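Teaching an arm to set down a bottle, one shelf bracket at a time
By the Festthorpe Workshop Notes editor
March

I'd been promised tea and a robot, in that order, and got them the other way round. The builder (who'd like to stay nameless until the thing behaves itself) shares a workshop in Erkley and has spent 54 evenings there on this one job.

"I wanted something that could pick up after me," he told me. "Then I found out how hard picking up is!"
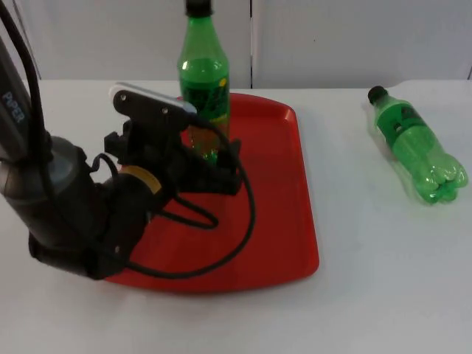

Most of those evenings went on wiring and software. He keeps a notebook of every attempt, good or bad, and it had reached 633 when I visited. "I read it on the bus," he said. "It's mostly swearing." 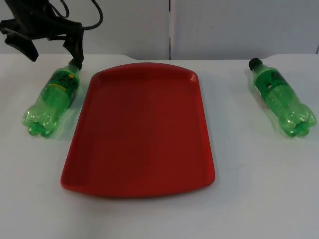
Choosing what to practise on took him ages. He tried mugs, tins, even a shoe, and settled on fizzy drink bottles and a tray. Having the green bottles lying down on either side of the red tray makes it a proper job, he reckons, as each one has to be gripped and then turned upright. "Standing it up is the bit I lose sleep over."

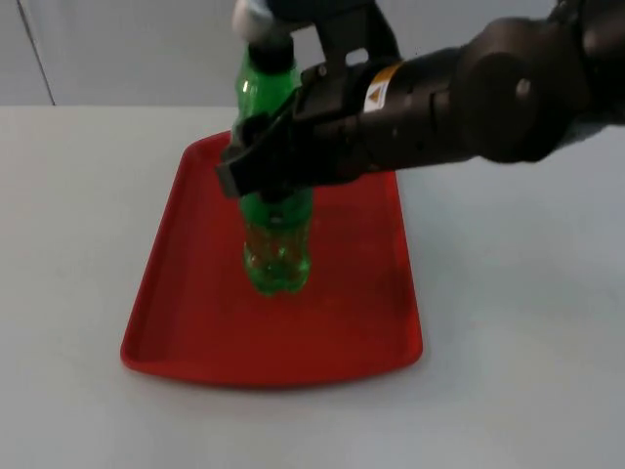
Would he let it loose in his own kitchen? "Give me 2 more years, and a kitchen with no glass in it."

He's moving on to cups next, and he's already rewritten the gripping code 3 times for them. I did get my tea in the end, made by hand.

Recent on the site
Vellberg open bench night: what to bring
Mending a Witkowska lathe
Festthorpe tool library, new hours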